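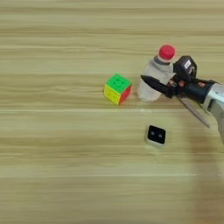 Robot arms are bad neighbors. Teach one to pick up a bottle on a bare table and it will do so until the electricity runs out; put something beside the bottle and it starts behaving like a man looking for his keys in somebody else's coat. A group at the Haverford lab thinks part of the trouble is homework that is too tidy, and its new method, Proker, makes the homework messy on purpose. A puzzle cube goes almost against a bottle with a red cap, the gripper comes in with its jaws open, and the arm has to work out which of the two it has been asked for.

The results were posted on 2020-10-21. Proker trains on short demonstrations steered by a person, then spends most of its effort on the last stretch before contact, where crowded grasps tend to go wrong. The long, confident swing across the table gets very little credit.

Trained on 160 demonstrations, the arm picked the requested object in 81 of 100 crowded trials. The older method, Clonow, was given 1000 demonstrations and managed 64, a number its authors (several of whom also worked on Proker) have taken well.

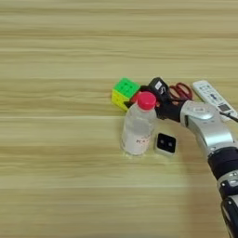

The catch is speed. Proker stops to reconsider when two objects are close, and it reconsiders a lot. The median grasp took three times as long as Clonow's, and one trial was ended by hand after the arm had hovered through most of a lunch break. The paper files this under "conservative approach behavior."

"I would call it dithering," said Ignacio Whitfield, who ran the trials. "But it dithers and then gets the right thing. I have had worse colleagues."
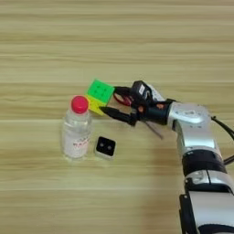
Does the method work on objects the arm has never been trained on? Only sometimes, and less often when the new object is soft or very flat. The group reports those trials separately and makes no large claims for them.

Bullar, which makes sorting equipment for warehouses, is paying for the next round of tests, due to start in December. The company would like the hovering brought down before anything goes near a conveyor belt. Whitfield said he was working on it, carefully.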